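Gomine played the Hirnden fairgrounds last night, the first of two shows marking 16 years since the debut record. Some notes for anyone going to the second one.

Gates were late. The line from the Pacheco lot took me 85 minutes, and the shuttle stopped running before the opener was done. Walk if you can.

Parking is up to $16 and they don't take cards.

Tiruwork Abera opened with a short set, mostly new songs. She said the album comes out in November. The sound was muddy up front and better by the beer tent.
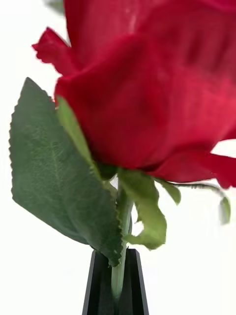
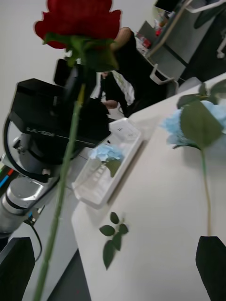
Red rose, fabric petals and green leaves. Oct 18, 2018

Gomine came on at nine and did the whole first record in order, then six others. No "Tundent" in the encore, which people yelled for.

The fairgrounds holds nearly 900 with the side bleachers open. They were closed, so it felt full.

Posters were numbered out of 295 and gone before the opener finished. The guy at the table said night two has its own batch in a different color.

Bring a jacket. The wind comes straight across the track after dark.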